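Penalty shootout in a youth tournament, can the keeper be changed?

Posted by Noeline Pirihi in Soccer rules and refereeing

Hello all. My daughter plays for Lendamano under 14. In June we go to a tournament where a tied knockout game goes directly to penalties. Our second goalkeeper is much better at penalties. Can the coach put her in goal only for the shootout? She will be on the bench when the game ends. The other parents tell me two different things.

Usha Kandasamy
Under the normal laws, a substitute can replace the goalkeeper in the shootout if the goalkeeper is not able to continue, or is left out to make the number of players equal, and the team still has substitutions left. To change only because the other girl is better, you must do it before the final whistle. A player who is already on the field can change places with the keeper at any time, but the referee must be told. Please read also the tournament rules, because youth events often write their own. Ours had 2 pages only about substitutions.

plirnura40
In our league they let us change whoever we want. Just ask the ref
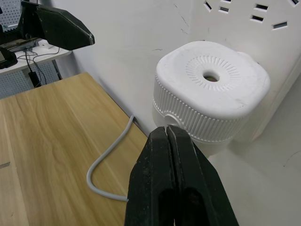
White plastic piece with ribbed sides and a hole in the top

Noeline Pirihi
Thank you Usha, this is very clear. I have written to the organizer and I will tell our coach Muñoz to make the change before the end.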